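Trolstead Training - Domestic Textiles and Room Care
Unit 2 handout: Clothing left on the bed
Prepared by Mylene Dagdag. Revised 2018-01-30.

2.1 Scope

This unit covers garments that have come to rest on a made or part-made bed. Wardrobe storage is dealt with in the March block. Washing and drying are assumed to be complete. Items of doubtful cleanliness go to the hamper and are not sorted on the bed.

2.2 The surface

A bed is a poor folding table. It gives under the hand, and a fold pressed on a mattress is softer than one pressed on a board. A slatted or woven sleeping mat improves matters to a degree. It is firmer than a sheet and lets air through, but it has two drawbacks:

- fine knits catch on the slat edges when dragged
- the mat creeps sideways if cloth is pulled across it

Lift garments clear of the mat. Do not slide them. Where the mat has shifted, square it to the long side of the mattress before folding begins.

2.3 Dark clothing in a heap

Black garments piled together are hard to tell apart, as collars, hems and sleeves have the same value and the outlines merge. Work from the top. Take hold of one layer only, raise it until the lower edge hangs free, then find the shoulder seams or waistband by touch.

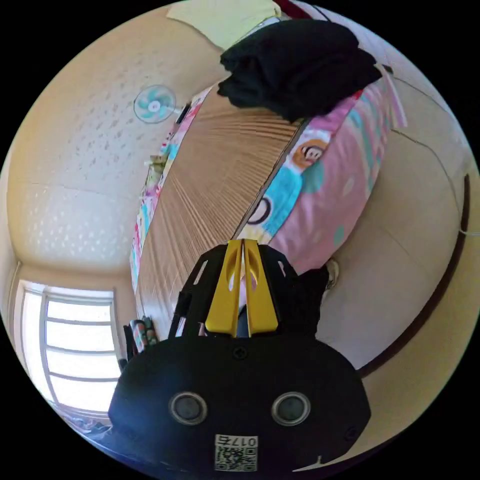 Black clothing on the sleeping mat, in both views.
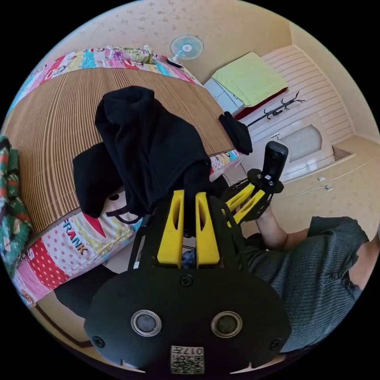 How should a black garment be folded if the front and back look the same?

Find the care label or the neck seam first. The label usually sits at the back of the neck or in the left side seam, and once it is located the garment can be laid face down and folded in the normal way.

2.4 Pillows and sheets

Long pillows are moved to the head of the bed or off it altogether before sorting. Printed cotton covers should be checked for lint after dark clothing has rested against them - a dry brush is enough in most cases. Loose sheet edges are tucked last.

2.5 Order of work

Clear pillow. Square mat. Separate heap. Fold, largest items first. Remove folded stack. Brush mat along the slats, never across. Tuck sheet. Replace pillow.

2.6 Reading and exercise

Workmont course reader, page 31, and the chart on page 102. Bring one dark knit and one dark woven garment to the practical. Questions on the chart go to Yen-ting Ko.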